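How a Robot Decides Where to Hold Something

Hikby, page 9: Planning a grasp
Written by Marwa Ramadan

A robot does not know what a hat is. Its software gets a picture made of tiny coloured dots called pixels, and each pixel is only a set of numbers. Turning those numbers into a useful movement takes several steps.

The first step is perception. The program looks for groups of pixels that belong together and marks them as one object. Strong patterns make this harder, as a stripe or a letter can look like an edge.

The second step is planning. The planner suggests places where two fingers could close, one on each side. In our program, called Prudent, every suggestion gets a score out of 70. A low score means the fingers would probably slip or hit the table.

The third step is control. The controller sends small commands to the motors and checks the position of the fingers after each one. If they are off course, the next command corrects them.

Soft things are difficult for a planner. A box keeps its shape when squeezed. A cap bends, so the shape the planner measured may be wrong a moment later.
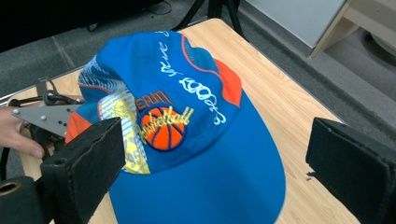
One way to deal with this is to learn from people. A person moves a gripper by hand and a camera on it records what happens. Each recording is called a demonstration. Our set has 1006 of them, and the software searches them for links between what the camera saw and how the fingers moved – this is called training.

Words to know
Pixel: one dot in a digital picture.
Planner: the part of a program that chooses a movement.
Controller: the part that carries the movement out.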